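町の修理台帳を読む

ドレルトソープという町に、私は三年前から住んでいます。海から遠く、山にも遠く、観光の人はほとんど来ません。駅の前に古い時計があり、その時計の下に、オロフという修理の店があります。今回は、この店が残している台帳について書きたいと思います。

台帳とは、客が持ってきた物の名前と、どこが壊れたかと、いつ返したかを書いた帳面です。全部で11冊あります。いちばん古いものは表紙が取れていて、糸で縫い直してあります。紙は茶色くなりましたが、字はよく読めます。私の国では、こういう帳面は店が閉まるときに捨てられることが多いので、初めて見せてもらった日はとても驚きました。

店の主人はポーリーン・キャテラルさんという女性です。父親から店を受け継ぎました。最初の四冊は父親の字で、そのあとはキャテラルさんの字です。父親の字は細く、右に傾いています。キャテラルさんの字は大きくて丸いです。「父は紙を節約する人でした。私は節約しません」と彼女は言いました。

修理の記録は、ふつう一行で終わります。「やかん、取っ手、直した」「雨傘、骨二本」「靴、かかと、急ぎ」。この「急ぎ」という言葉が、冬の終わりになると増えます。私はその理由を聞きましたが、キャテラルさんも知りませんでした。雪がとけて、みんなが同じ時期に靴を出すのかもしれません。

一行で終わらない記録もあります。三冊目に、タムという川船のことが出てきます。タムは隣の村オンモントまで荷物を運んでいた船で、その船の鐘が割れ、店に運ばれてきました。父親はこの鐘のために二ページも使っています。最初は自分で溶接をしようとして、失敗しました。次に、別の町の職人に手紙を書きました。返事は「新しい鐘を買ったほうが安い」という内容でした。父親はその返事をそのまま写して、横に小さく「買わない」と書いています。鐘は次の年の九月に返されました。どのように直したかは、書いてありません。

私はこの二ページが好きで、何度も読みました。技術の説明としては足りないところがありますが、一人の人が困って、考えて、少し怒っている様子がわかります。

オンモントに行って、鐘のことを覚えている人を探してみました。船着き場はもう使われていなくて、草が高く伸びていました。近くのパン屋で聞くと、年を取った男の人が、子どものときにその鐘を聞いたと教えてくれました。音は低くて、終わりのほうが少し震えたそうです。割れる前の音か、直したあとの音かと聞くと、彼はしばらく考えて、「私が知っているのは震える音だけです」と答えました。鐘が今どこにあるかは、彼も知りませんでした。

店の話に戻ります。修理の料金は、昔から品物の横に書かれています。六冊目の途中で一度、料金の欄がなくなり、「卵」「まき」「窓ふき」という言葉が並びます。町の製粉所が閉まった年です。現金のない客が、別のもので払ったのです。この時期の記録は3,000件あり、台帳の中でもっとも字が乱れています。父親はとても忙しかったのだろうと思います。壊れた物を持っていて、新しく買えない人がたくさんいたからです。

窓ふきで払った人の中に、後で店の手伝いになった人もいたそうです。名前は台帳に書いてありますが、家族の方がまだ町に住んでいるので、ここには書きません。

キャテラルさんの時代になると、品物が変わります。やかんや鍋が減って、ラジオ、扇風機、電話機が増えます。そのあとには、中を開けることができない品物が来るようになりました。十冊目から、「開かない」という記録が目立ちます。ねじがなく、接着剤で閉じてある物のことです。キャテラルさんはそれを断らずに、薄い刃を入れて、一時間でも二時間でも試します。それでもだめなときは、代金を取らないで返します。返す日の欄には、父親と同じように、小さな横線を引きます。

私は彼女に、修理は将来もなくならないと思いますか、と質問しました。雑誌の記事なので、そういう質問をしなければならないと思ったのです。彼女は扇風機の羽根を布でふきながら、「わかりません。でも、明日の分はあります」と言って、棚を指さしました。棚には、名前の札をつけた品物が置いてありました。

町の図書室は、2018年1月19日から、台帳の写しを読めるようにしました。写しは400ページずつ箱に入れてあり、借りることはできませんが、机で自由に読めます。私が行った午後には、若い夫婦が祖母の名前を探していました。二人は五冊目に「ミシン、音が大きい」という行を見つけて、しばらく笑っていました。祖母のミシンは、直ったあともずっと音が大きかったそうです。

本物の台帳は、今も店の机の下にあります。十一冊目は、まだ半分が白いままです。新しい帳面は買ってあるのですかと聞いたら、キャテラルさんは引き出しを開けて、同じ大きさの帳面を見せてくれました。表紙の色だけが違います。同じ色はもう作っていないと、文房具屋に言われたそうです。
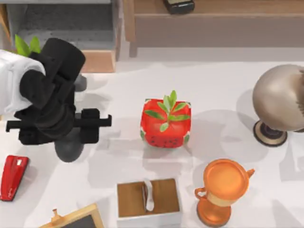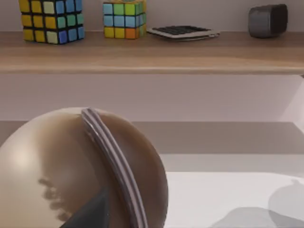
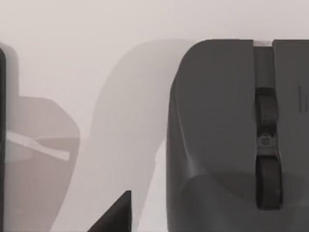 上から順に、すいかの柄に似せた赤い鉢、銀色の帯がついたベージュ色の球、濃い灰色のマウス。画像はいずれもCG。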